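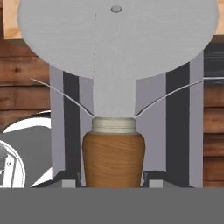
Simulated gripper with a jar between its two fingers, wooden boards behind.

Tips for jars in the kitchen, learned from gripper tests
April 28, 2022

In Menulis we write mostly about cupboards and shelves, but this month the tips come from a research project. In the Greltumeck study we let a simulated two-finger gripper pick up jars, bottles and small boxes, and we wrote down which ones it dropped. The method is simple and many of the results are useful for human hands also.

How the test was made

We ran 386 grasps in simulation. In each grasp the fingers closed on the object, lifted it, and held it for 5 seconds. If the object was still between the fingers at the end, we counted a success. The start position was changed a little every time, so the program could not repeat one lucky movement. Of the 386 grasps, 259 were successes.

Most of the failures were with objects that get narrow toward the bottom. When the fingers closed too low, the jar turned before it went up. When they closed just under the shoulder, it stayed straight much more often. We did not expect that such a small difference in height would be so important.

Tips for the shelf

Hold a tapered jar just below the shoulder. If you take it near the base, it wants to tip backward, and a full jar does this faster than an empty one.

Leave a space of two fingers between jars. The gripper needed this room to open, and your hand needs it too. In our tests a neighbor jar standing too close was the second most common reason for a failed grasp.

Do not lift by the lid. A screw cap can look closed when it has only half a turn on it. We excluded all grasps on the cap from the count after the first day, for the same reason.

Put the wide jars behind and the narrow ones in front. The opposite order looks nicer, but then you must reach over the wide ones each time.

Wipe the outside of oil and honey jars before they go back. We changed the friction value in the simulation to copy an oily surface, and the same grip became much worse -- also when the fingers pressed harder. More force is not a good answer to a slippery jar.

If you want to try the method at home

You do not need a robot. Take one jar with a good lid, a folded towel under it, and a kitchen timer. Lift it with thumb and one finger only, at three different heights, and keep each lift for 5 seconds. Write down when it turns in your grip. Make the set again with the jar half full, because the weight sits lower then and the best height can move a bit.

The next round will be done on the Helmy test shelf in Ploladlow, with 60 grasps for each type of container. Glass jars with a handle are first on the list, then the square spice tins that many readers asked for.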